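Trerwood Opens Home Storage Line to Independent Shops

For release 5/2/19

Trerwood, the home goods wholesaler based in Burkell, will begin selling its storage line to independent shops this spring. Until now the line has been sold only through the company's own outlet on Donditz Road.

The line has 12 items, among them shelf baskets, drawer trays, lidded hampers and a low bench with space underneath for shoes. Shops can order any item on its own. There is no requirement to take the full line, and there is no fee to open an account.

"Small shops kept asking us for the baskets, and we kept sending them to our own store to pay full price," said Hui-mei Fu, who runs wholesale accounts at Trerwood. "It was time to set up a proper price list."

The minimum first order is $199. Reorders have a minimum of $153, and shops within Burkell may pick up at the warehouse to avoid the freight charge. Orders placed before noon are packed the same day. Payment is due in 30 days for approved accounts and at the time of order for everyone else.

Baskets remain the best-selling part of the business. Customers use them for mail, towels, bread, toys, pet leashes and phone chargers. The company plans its sizes to fit common shelf depths, and the price list gives inside and outside measurements for each piece.

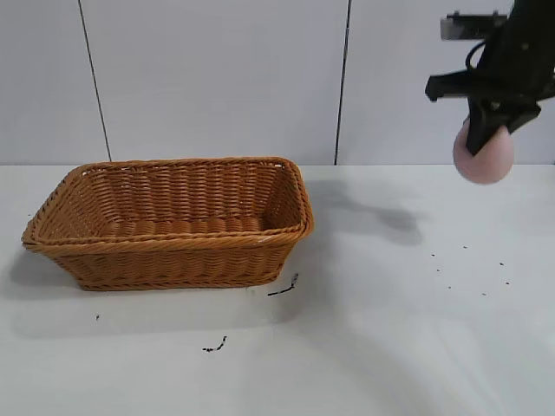
Pao-chu Ng said the measurements were what mattered most to a small store, and that she had stopped carrying two other makers after too many customers came back with baskets that stuck out past the shelf. She added that she would like to see the inside measurements printed on the hang tag as well as on the price list, and that she would pay a few cents more for it.

Trerwood said the new hang tags will carry both sets of measurements beginning with the October shipment. Stock shipped before then will have the current tag, which lists outside measurements only. Shops that want the new tags for older stock can request them at no charge.

The company has also changed how it packs. Baskets of the same shape will be nested and shipped in one carton with paper between them. Under the old system each basket went out in its own box, and shops complained about the cost of freight and the amount of cardboard left over. Nested cartons are labeled on two sides so they can be read when stacked in a stockroom. Single baskets can still be boxed separately on request, for shops that mail orders to customers.

Woven goods vary from piece to piece. Trerwood allows for a difference of up to half an inch in any direction and inspects each basket for loose ends before it is packed. Pieces that fail are sold as seconds at the Donditz Road outlet and are not shipped to wholesale accounts.

Care instructions have been rewritten in plain language. Dust with a dry brush or the soft attachment on a vacuum. Wipe spills with a damp cloth and let the basket dry in open air. Keep it away from heating vents, and do not store it in a wet basement. The care card is included with every basket and is also sent to shops as a single sheet that can be posted near the display. 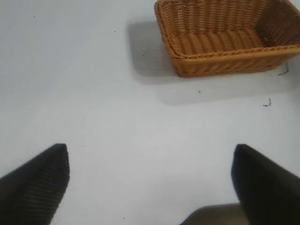
Can a shop return baskets that do not sell?
Unsold baskets may be returned within 90 days for store credit if the tags are still attached, and the shop pays the return freight.

Damaged items are handled separately. Shops should report damage within five days of delivery and keep the carton until the claim is closed. Trerwood will replace the item or credit the account, whichever the shop prefers.

The Donditz Road outlet will stay open with its usual hours and prices. Kwan-ho Siu, the outlet manager, said walk-in customers should not expect any change in stock.

Shops may request a price list and an account form from the Trerwood wholesale desk in Burkell. Press questions should be directed to Ladan Sharifi at the same office.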